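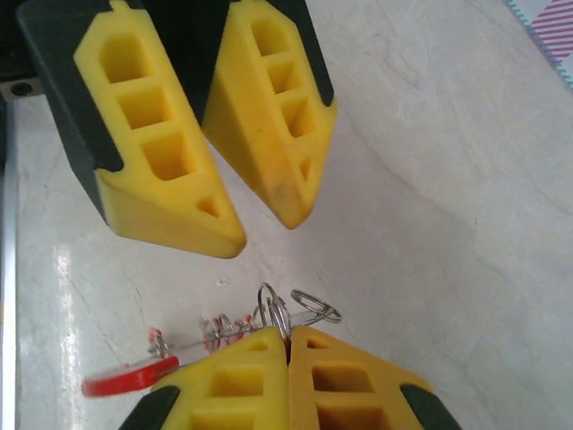 About Pevis

Pevis gathers examples for learning systems. A customer has a robot and a task they would like it to pick up, and we produce the recordings it will learn from: a person guides the arms through the job, the cameras and joint readings are saved, and someone else checks the result before it leaves the building.

We are a small firm and we are doubtful about a good deal of what is said in this trade. You may as well know that before you write to us.

We do not believe that more is always better. Our first large order, for a parts supplier called Zallach, asked for as many recordings as we could manage of one handover task. We delivered 220. When we went back through them properly, 198 were close copies of one another, done by the same operator with the same wrist movement and the object starting in much the same spot. Zallach had paid for them and was quite happy. We redid the set at our own cost, with three operators and a written plan for where things should start.

We do not believe demonstration videos, including our own. A clip of an arm handling a bunch of keys tells you that it was filmed handling a bunch of keys. Ask whoever shows you one how many attempts were made that day and where the others are kept. If you ask us, you will get the whole folder.

How we work

Every order begins with a plain description of the task, agreed in writing, and a short trial batch. About one trial in every few ends with us advising the customer to buy a jig or a conveyor and leave learning out of it. Norðdahl took that advice in March and still sends us work of other kinds. 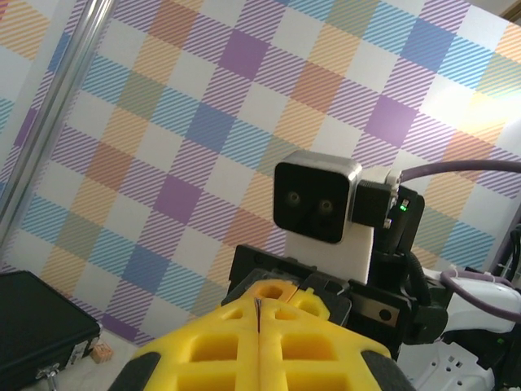

Failed attempts are kept and labelled as failures. Some customers ask for them to be removed, and we will supply a trimmed set if they insist, but the full one stays on our shelves and the notes say what was taken out. Operators write down anything odd while they remember it: a grip that slipped, a cable that pulled, a change of light halfway through the afternoon. Sessions last up to 7 hours including breaks. Tired people make sloppy examples and a machine will learn the sloppiness as readily as anything else.

What we don't offer

We don't train the models and we don't promise how they will perform. We have a view on whether a set is varied enough for the job, and it goes in the delivery notes, signed. We don't do rankings or awards.

Who we are

Heino Paju started Pevis after leaving Jokcombe, where he looked after test rigs and grew tired of results that could not be repeated. He still reads every set of delivery notes and sends a fair number of them back. Write to him first if you have a task in mind, and tell him what you have already tried.

Page last changed 01/02/2023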